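Listen > Werkstatt und Garten > Archiv nach Thema > Deckel und Verschlüsse

Zuletzt aktualisiert: September

Betreff: Re: Weißes Kunststoffteil mit Gewindehals, Zuordnung?
Von: Branwen Humphreys
An: Liste Werkstatt und Garten

Hallo zusammen,

Svend Bjarnason schrieb:

> Hallo Liste,
> beim Ausräumen des Regals im Schuppen in Bredov ist mir
> wieder die Kiste mit den Resten der alten Regenwasseranlage
> untergekommen. Darin liegen 3 große Formteile aus weißem
> Kunststoff, alle mit einem Gewindehals und auf der einen
> Seite offen verrippt. Chantelle meint, sie gehören zur
> Cikarar-Tonne, ich hätte auf den Filter von Brophy getippt.
> Eine Teilenummer finde ich nicht, auf dem Kistendeckel steht
> nur 2301 mit Bleistift.
> Hat jemand noch so etwas und kann vergleichen? Mich
> interessiert vor allem, wie der Hals unten ansetzt und ob
> die Rippen gerade oder schräg verlaufen. Außerdem wüsste ich
> gern, womit ihr die Fächer zwischen den Rippen sauber
> bekommt. Mit der Bürste komme ich nicht in die Ecken.
> Gruß
> Svend

zur Zuordnung: Ich habe auch so ein Teil und halte es für einen Einsatz aus der Stinov-Reihe. Sicher bin ich nicht. Die Liste, die Delyth Morris vor Jahren herumgeschickt hat, führt unter 962 einen »Einsatz weiß, verrippt, mit Hals«. Eine Zeichnung war leider nicht dabei. Die 2301 kommt in der Liste nicht vor, das kann also auch eine Lager- oder Regalnummer vom Vorbesitzer sein.

Zu den Rippen: Bei meinem Teil gehen sie vom Fuß des Halses aus nach außen und teilen den Körper in eckige Fächer. Eine breite läuft schräg, eine schmale geht senkrecht vom Hals weg. Wo zwei zusammentreffen, entsteht ein spitzes, dreieckiges Fach. Seitlich unter dem breiten Absatz sitzt noch eine halbrunde Mulde. Wenn die bei dir fehlt, haben wir verschiedene Teile. Am Hals musst du auf den Ring unter dem letzten Gewindegang achten, der ist bei mir etwas dunkler als der Rest. Ob das eine eigene Dichtung ist oder angeformt, habe ich nicht probiert. Ich möchte ungern mit dem Messer dran.

Den Gewindedurchmesser kannst du mit einem Messschieber außen über die Gänge nehmen, dann vergleiche ich. Den Cikarar-Deckel habe ich hier, der passt bei mir nicht, er fasst nicht einmal den ersten Gang. Den Filter von Brophy kenne ich nur von Gwenllian Probert, vielleicht kann sie sich kurz melden.

Zum Saubermachen: lauwarmes Wasser mit wenig Spülmittel, etwa 4 Stunden stehen lassen, danach mit einem weichen Tuch in die Fächer. In den spitzen Ecken nehme ich das Tuch doppelt und drücke es mit einem stumpfen Holzstäbchen hinein. Keine Scheuermilch, davon wird die Oberfläche rau und setzt sich schneller wieder zu. Gegen grünen Belag hat bei mir verdünnte Zitronensäure gereicht. Das Gewinde putze ich mit einer alten Zahnbürste, immer in Richtung der Gänge. Zum Trocknen mit den offenen Fächern nach unten auf ein Gitter legen.

Falls du eins der Teile abgeben willst, würde ich es nehmen. Porto zahle ich.

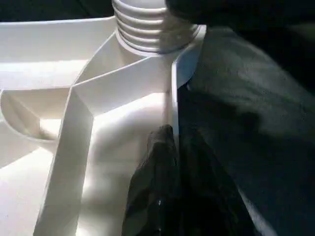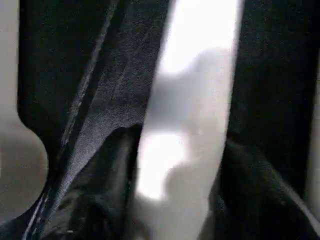
Erstes Bild: Gewindehals mit Rippen und Fächern. Zweites Bild: Nahaufnahme, links eine hellgraue, gerundete Fläche.

Grüße
Branwen

Kontakt zur Listenverwaltung | © Liste Werkstatt und Garten | Nach oben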